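Home | Contents | Cells | Grippers | Glossary

Revura tabletop cell

The Revura tabletop cell is a small pick-and-place robot station at Bisden, built by the Whitlock workshop and looked after day to day by its own operators. It is much loved for how simple it is to set up. A strong blue tape grid marks the working surface, and every job is planned by grid cell, so a new operator can learn the layout in a single morning!

Setting up begins with the arm at its rest position. The two fingers are opened wide, wiped, and checked for play at their mountings. The wrist camera is then focused on a tape crossing, and the arm visits 50 test points before any object is put down. A full check takes 141 seconds, a wonderfully short time for a cell of this kind.

Plastic plates are the usual test object, as their shallow rims show up a badly levelled wrist at once.

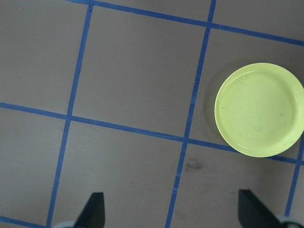
How often is the tape replaced? After every 332 runs, or sooner if a strip lifts at a crossing.

Old tape is peeled slowly and the surface cleaned before new strips go down. A sister cell at Stindudcombe follows the same routine.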